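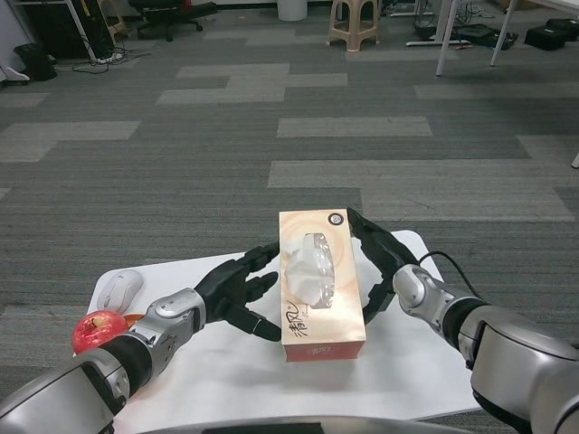

Photos: Ruben Bosman, Sternimus teaching lab

Unit 4: Looking after the two-arm table cell

Welcome back! Last week we talked about motion in theory. This week you get the keys to the cell, and I think it's the best part of the course. Two arms, two hands, one small table, and so many ways to learn something before lunch.

The order below is the one we use at Vustidport every Tuesday. Please keep to it, even when you're itching to run the Wistel script.

1. Before power

Check that nothing on the floor is within reach of your feet while you hold the stop button. Look at both wrists for loose screws. Then follow the right wrist cable along the arm with your fingers. It needs a free loop – enough slack for the wrist to turn fully, but not so much that it can catch on a table corner. If it feels tight, stop and re-clip it. Write the clip position in the log.

2. Waking up the hands

Power the arms first, then the hands. Open and close each hand at 33 percent speed with nothing in reach. Listen! A healthy finger makes a soft, even hum, and a dry joint clicks. Thumbs wear faster than fingers on this model, so give them a second cycle.

3. Lining up on the box

We use a tissue box as the test object and I love it for this. It has flat sides, it gives a little when squeezed, and a clumsy grip leaves a dent you can study afterward. Bring the hands in one at a time, left first, and pause before contact. 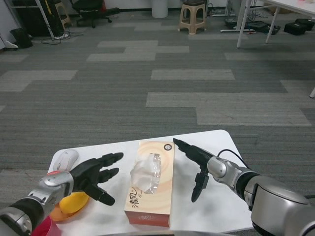

Fig. 4.2. Left hand open with a gap to the box; right fingertips close to the far corner.

Compare the two sides from where you stand. If one hand sits closer than the other, that may be fine for the grasp you planned, but it must match the numbers on your screen. When it doesn't, redo the wrist zero before you touch anything else. Jayasinghe's worksheet has the steps on page two.

4. Thumbs and table height

The thumb is the part that hits the table. Lower the hands in small steps and watch the thumb tips the whole way down, from the side if you can.

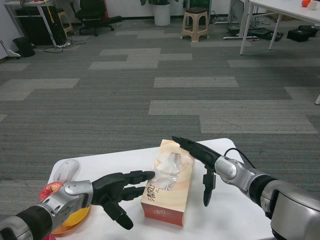
Fig. 4.3. Both thumbs pointing down, the left one nearly at the tabletop.

Set the lower limit in the controller once you're happy with the clearance, then raise and lower the hands again to check it.

5. Shutting down and the log

Open both hands, back the arms away, power off the hands, then the arms. Note the cycle counter (it read 1,357 when I wrote this). Finger joints get a drop of grease every 200 cycles and the wrist screws get the torque wrench every 400.

For next time: bring your log page and one question about wrist zeroing.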